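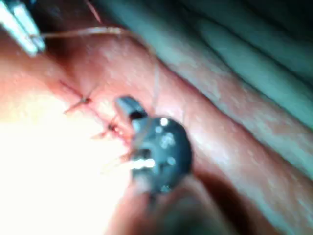 Our stitching course at Clandurau has been going long enough now that the same questions turn up in the inbox every time we open a new round of places, so Areeba Kakakhel and I have sat down with a pot of tea and tried to answer them properly. You'll find a good deal below about thread ends, and I make no apology for it, as they are the thing most beginners worry over in the first session. Two dark red stitches lie along the cut, each with its own small knot, and the lower one has short tails pointing off down to the left – short, but still long enough to find again. If your own tails look something like that, you are doing very nicely. Last updated 15/06/2023.

Who is the course for?

Mostly people in their first years of clinical training, along with veterinary nurses and a few people coming back to it after a long time away. You don't need to have held a needle before. Eoin Scanlon, who teaches the first half, would quite like it if you hadn't, and will happily spend an entire tea break telling you about the habits he has had to coax out of people!

How many people are in a group?

We take 16, and we don't squeeze in extras however nicely you ask (and some of you do ask very nicely). There is a waiting list, and it moves more often than you'd think. We've had 81 people through since we started at Clandurau, a fair few of whom came off that list with only a couple of days' warning.

How far apart should my stitches be?

Further apart than your nerves tell you, usually. Beginners tend to crowd them, one on top of the next, and then wonder why the edges have puckered. Put your first one in, look at how the edges are sitting, and only then decide where the second goes. On the practice pads we draw a faint line of dots on either side of the cut for the first session. After that we take the dots away, and there is generally some grumbling.

My knots keep slipping. What am I doing wrong?

Very likely you are throwing the second half the same way as the first. It's easily done when you're tired. Slow right down, lay the first throw flat, then change direction for the next and let it come down square on top. Areeba suggests saying the direction out loud as you go. You'll feel a bit silly, but everybody on your table will be doing the same.

And please don't haul on it. The edges want to meet and no more than that. If the surface is bunching up round the knot, it's too tight – snip it out and have another go, there's plenty of thread.

How do I stop losing track of the needle? 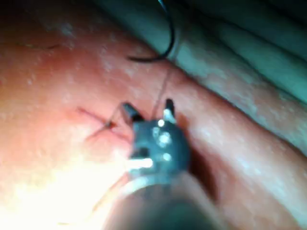 Knowing where the point is matters more to us than speed, and it's the one subject on which Eoin gets at all stern. A curved needle has a way of swinging round on the end of its thread while you're thinking about something else. Look at the black one near the top, with its point facing left over the pink surface and the dark reddish thread running up towards it, nearly straight. A pulled thread is a great help for exactly that, as you can follow it by eye all the way to the needle. The jaws below are open, too, and open jaws are always your cue to check the point again before you go reaching for anything.

Should I bring my own instruments?

Do, if you have a set you like. Otherwise we keep 20 sets in the cupboard, all cleaned and checked between groups. Booker Kincaid looks after them and asks only that you hand them back with the ratchets undone. Please leave scalpels at home, as the pads come ready cut.

Can I practise between sessions?

Oh, please do. You can take your pad home, and we'll send you off with a packet of thread as well. Nearly 20 minutes of an evening, with the radio on, will do you far more good than one grim Saturday-long slog. Keep everything in a lidded tin, well out of reach of children and cats, and bring used needles back to us for the sharps bin.

When is the next round?

July, once the hall floor has been seen to. Write to Arsalan Afridi at the Clandurau office and tell him whether you're left-handed, so that he can seat you at the end of a bench where your elbow will have some room.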